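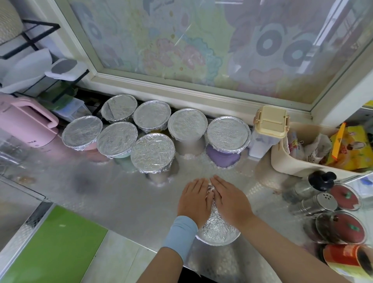 Page last changed: 27 January 2023

Foil Bowl Suppers: Your Questions

I cook a big batch of vegetable suppers in foil-lined bowls, cap them with more foil and hand them out along our street. People keep asking me the same things at the door, so I've put the answers on one page. If yours isn't on it, leave me a note and I'll get to it!

What size bowls do you use?

Whatever round ones I have, so long as they're deep enough for a proper helping. Mine are a mixed bunch, some pastel and one silvery metal, and I stopped worrying about matching sets years ago. The foil makes them all look related anyway. What you do want is a rim you can get your fingers around, or the foil slides when you press it down.

How do you get the foil to stay put?

Tear a sheet a good bit bigger than the bowl. Lay it over, push down gently in the middle with your knuckles and let it find the bottom by itself, then hold the rim on both sides and smooth the extra over the edge. Don't yank it tight first. I did that for ages and poked a hole in every other one (very annoying when there's broth in it).

For the top I use a second sheet and both palms, flat, pressing down and out until it hugs the sides. Wrinkles are fine.

Regular foil or heavy duty?

Heavy duty for lining, regular for the caps. I buy the big roll from Cenditz, the shop on Nirkthorpe Road, and one roll sees me through to December if I'm careful. I'm not always careful.

Can I bake them in the bowls?

Only if the bowl itself is made for the oven, and plastic never is! I line, fill and cap, and whoever gets one lifts the foil parcel out and sets it in a baking dish. It needs 58 minutes at my oven's medium setting with the cap on, then 5 more with it peeled back. Yours may run hotter, so peek early the first time.

What order do you do things in?

Vegetables first, always. I chop everything and get it into its own bowls before I touch the foil - green peppers cut in little strips, carrots diced small so they cook through. Then the lining, then the filling, then the caps. If you line first you end up with foil flapping all over the counter while you hunt for the knife. 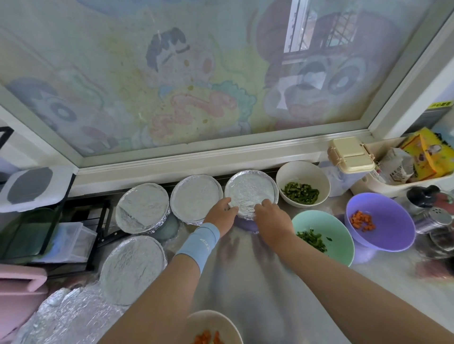
Can I swap the vegetables?

Sure. Zucchini works, so does corn. Potatoes need to be cut smaller than you think, and I'd leave out tomatoes unless you like things soupy. Thaddeus Oyelaran from number 9 puts in cabbage and swears by it. I've tried his and I'd eat it again, though I still like mine better.

How long do they keep?

Two days in the fridge, in my house. I don't freeze the pepper ones, they go limp. Carrots and corn freeze okay.

Do you want the bowls back?

Yes please!! Rinsed is plenty. Leave them on the step by the side door, and don't worry about the foil.

Is there a printed recipe?

There's a one-page version in the tray at the Dewulf Street library. It has the seasoning amounts, which I keep forgetting to type up here.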